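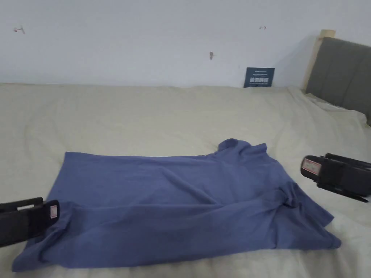

Figure 7.1 A T-shirt spread on a bed, with a gripper to either side of it.

Textbooks > Machines at Work > Chapter 7

7 Can a Machine Do the Chores Yet?

Folding a shirt takes most people a few seconds and very little thought. For a machine it is still a hard job. A car door has the same shape each time it comes down the line, but a shirt creases, bunches at the collar and hides one sleeve under another. The machine must work out where the edges are before it can take hold of them.

In this chapter we look at two trials. The first, at Skultier, set a pair of grippers to fold 102 shirts laid out by hand; 97 were folded well enough to stack. The second, run in a shared house in Putatby, used clothes straight from the basket, and the results were much poorer — most attempts were stopped by a person.

We then turn to the shop floor, where the Tillow packing line deals with boxes of known size. Arnardóttir argues that the two kinds of work should be judged separately. Keep her point in mind as you read Section 7.2.

Shares 931 | Comments 7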